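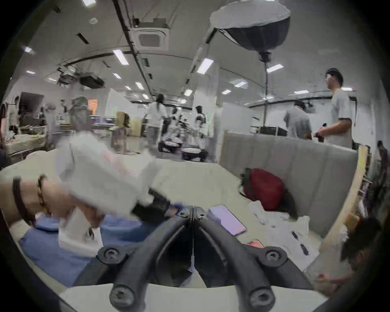 Clutter table by the sofa, gripper view, Tuesday afternoon.

Tuesday. Target for the day was 38 episodes on the clutter table. Got 30 usable, eight short. Running total on the Coste set is 655.

Items today: white plastic bag, blue cloth, the lavender phone face down, tissues and papers. The bag is still the worst of them. It bunches differently every time, and when the free hand moves fast it smears in the wrist view for several frames in a row. Asked Gifty to slow the hand down on the bag passes. She did, and the later clips label cleaner, but then the episodes ran past the 15 second limit and I had to raise it in the config. Have to remember to put that back before the rigid items.

Four rejects were lost tracking at the start. Same cause as last week: operator begins with the fingers too close to the tabletop, pale gray fills the lower view and there is little to lock on to. The start pose should be higher. Xóchitl wants it written into the sheet with a height; I would settle for people looking up once before pressing record. The other four were dropped grasps on the cloth, folded edge slipping out. Kept those in a separate folder. Zewditu thinks the failures are worth training on, Rosemarie does not, and I have no data either way.

Room was busy, people walking through the background of most clips. Left it in. The Hivton policy was trained on a quiet room and got worse as soon as anyone stood behind the sofa.

Upload started 6:40, stalled once, restarted it. Checksums tomorrow. Guadalupe has the table in the morning, so bag passes again after lunch, slow hand, high start.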